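Old metal bins find a second life at Zindville's Saturday swap

If you have walked past the old Khoo hardware shop on Grustmont Lane lately you may have noticed that the lights are on again, and that there is usually someone in the doorway with a mug of tea who is only too pleased to let you in. The shop has been shut since last May, and a good many of us had given up hope of seeing anything behind that lovely big window except dust. Well, the Zindville Parts Swap has moved in, and on the strength of one very enjoyable morning there I can report that it is well worth an hour of anybody's time (and that you should bring a bag, as I did not).

The idea is a simple one. People bring in the odds and ends left over from jobs round the house, from model-making, from children's building sets and from sheds that have been cleared out, and other people take them away again. There is no charge, though there is a tin by the door for the electricity. Barnabás Boros, who started the swap from his own garage three winters ago, reckons that the garage had become impossible by Christmas. "I could get in, and I could get out, but I could not turn round," he told me. "My wife was very patient, and then she was a bit less patient."

The move into the shop took most of February. The old counter has been kept, and so have the tall shelves on the left as you go in, which still have the prices of picture hooks pencilled along the edges in the late Mr Khoo's neat hand. In the past month 172 people have signed the visitors' book, a few of them from as far off as the coast, and one lady has come every single opening day to look for a particular kind of hinge. She has not found it yet, so do have a rummage if you own any old bureau hinges with a shell pattern on them!

What I had not expected to enjoy so much was the bins. The swap has been given a number of big grey metal ones, open at the top and with sloping sides, and they came from Arkura, the small firm out on the mill road that closed its packing room in the autumn. They have plainly seen some work. The pale lining at the back of one of them has been scraped right down to grey in a long ragged patch, and the floor is all scuffs and smears. Daranee Nilsuwan, who looks after the sorting, was asked early on whether they ought to be painted before the public saw them, and she said no very firmly. "They are for putting things in," she said. "If we paint them, people will be afraid to drop anything, and then they'll put it on the floor instead, and I'll fall over it."

She has a system, and I will do my best to pass it on. Anything small goes in the drawers behind the counter. Anything long goes upright in the old umbrella stands. Anything that is neither, such as blocks, bars, offcuts and the chunkier pieces from building sets, goes in a bin, with plenty of space left so that you can see what you are getting. Daranee is strict about that last point. She would sooner have a bin with a few pieces in it than one filled to the brim, and when I visited she was quite happy to leave red and green bars lying at whatever angle they had landed. The colours make them easy to find, and the children go straight to them.

A retired joiner I got talking to by the shelves was after exactly that sort of thing for wedging up a cold frame, and we had a long and very pleasant conversation about cold frames that I won't repeat in full. He thought the green ones were the better colour for a garden. I rather liked the red.

There is still plenty to be done. The back room needs a new window catch, the heater makes a noise like a kettle, and the team would dearly love some more help with the sorting, particularly first thing, when donations tend to arrive all together. They have raised 648 pounds towards the rent so far, which covers them well into the summer, and a coffee morning is planned to help with the rest. Anyone who can bake is asked to leave their name at the counter, and anyone who can mend a heater is asked to do so rather urgently.

If you have things to give, Barnabás asks that they be clean, free of nails and not so heavy that one person can't carry them in from the car. Paint, batteries and anything with a plug can't be accepted. Please don't leave boxes on the step when the shop is shut, as the lane is narrow and the post van has already met one of them.

The Parts Swap is open every Saturday from ten until one at 13 Grustmont Lane, Zindville. There is parking for bicycles at the side and a ramp at the front door, and the kettle is nearly always on.

Scuffed but staying: two of the grey bins, with red and green bars in the front one. 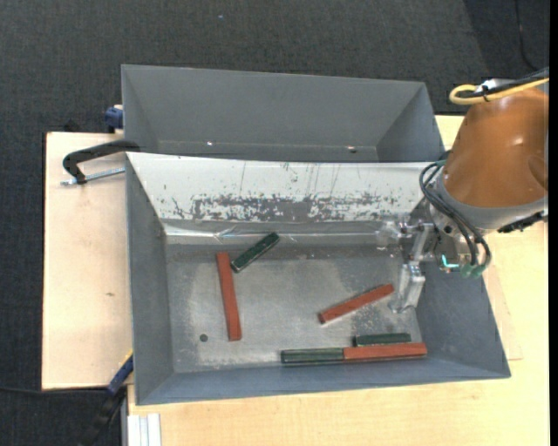
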